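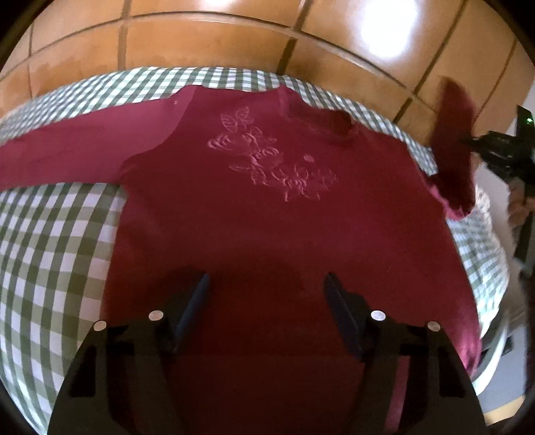
Tredar Shared Workshop: Pliren Build Group
Minutes of the meeting held on 9 November 2023, Yadav Road, upstairs room

Present: nine members of the build group, and the workshop bookings officer for items 1 to 3.
Apologies: received from the member looking after the 3D printers.

1. Minutes of the last meeting
Agreed as correct, with one change. Under "Pads", the words "glued on" should read "screwed on". The bookings officer will put the corrected copy in the folder.

2. Matters arising
The bench vice has been moved back to the metalwork end. The key for the parts cupboard is still missing and a second one will be cut. The old wiring diagram has been taken off the wall as it no longer matches the gripper.

3. Bookings and bench space
The group has the long bench until the end of November. After that the bike repair group wants it for two evenings a week. It was suggested that Pliren could move to the small bench under the shelves, but the printer would have to go somewhere else and there is only one double socket. No decision. The bookings officer will come back with times.

The bookings officer left the meeting.

4. Hand-held grippers
The aim for this stage is still the same: to practise picking up and folding clothes with the hand-held version, and to use the recordings when the motorised arm is ready. Work is being done on a bed at a member's home, as the workshop has nowhere clean and flat that is large enough.

Shirts. The dark red embroidered shirt is harder than the plain ones. Sleeves can be lifted with one gripper while the other stays clear of the body. The neckline is awkward, as the band stands up a little and the tips tend to slide under it and pick up front and back together. One member felt we should stop using shirts until the small squares are going well. Others wanted to carry on with both. Agreed to carry on with both but to log them separately.

Small cloths. These are quicker to reset and easier to judge. The main trouble is getting hold of one layer without pinching the bed cover as well. Coming in low and closing slowly works better than coming straight down.

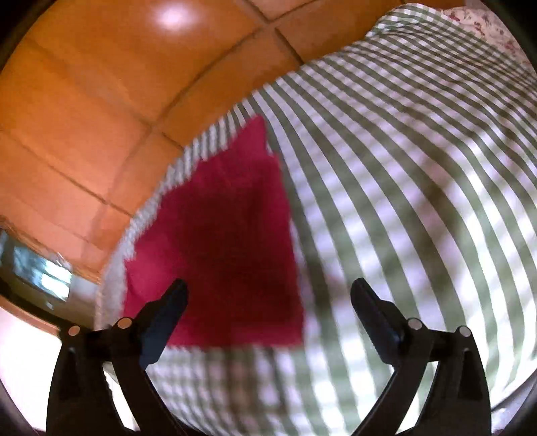 Item 4: red cloth on the green-and-white bed cover, with the jaws open.

Lighting. There was a long discussion about glare in the recordings. Closing the curtain makes the dark reds go almost brown and the folds are hard to see. Moving the bed was not popular. It was agreed to try a thin white sheet over the window and compare.

Bed cover. A plain cover was proposed, so that the edges of the cloth stand out more. The counter-argument was that real bedrooms have patterned covers and the arm will have to manage. Left as it is for now.

5. Recordings
There are now 2,216 clips on the shared drive. Of the latest batch, 44 have no label and will have to be watched again. Labels should be typed in on the same day, by whoever held the gripper. The file names are to stay as they are until the drive has been backed up — last time they were changed halfway through and two folders were lost.

6. Parts and printing
Replacement pads have been ordered from Zamus. The softer sort grips thin cotton better but wears at the tip. The harder sort will be kept for towels.

Two of the printed jaws from the last run have a ridge on the inside and will be sanded. If that fails they will be printed again with the slower setting. The pivots on the older pair are getting loose. All pivots to be checked before each session and tightened by hand only.

7. Motorised arm
The base has been bolted to its board. The shoulder motor runs but the cable is too short to reach with the arm fully out, and a longer one is needed before anything else can be tested. The arm is not to be left powered on the bench when the room is open to other groups.

8. Money
Spending of up to £80 was approved for pads, pivots and the longer cable. Receipts to go in the tin.

9. Any other business
The clothes used for practice need a wash. Two people offered. A request for a second bin for print waste was passed to the bookings officer.

Actions
Second cupboard key to be cut: parts member.
White sheet for the window: home session members.
Unlabelled clips to be watched and labelled: recordings pair.
Longer motor cable: arm pair, before the next meeting.
Sand or reprint the ridged jaws: printing member.

Next meeting: last week of November, same room, date to be sent round by the bookings officer.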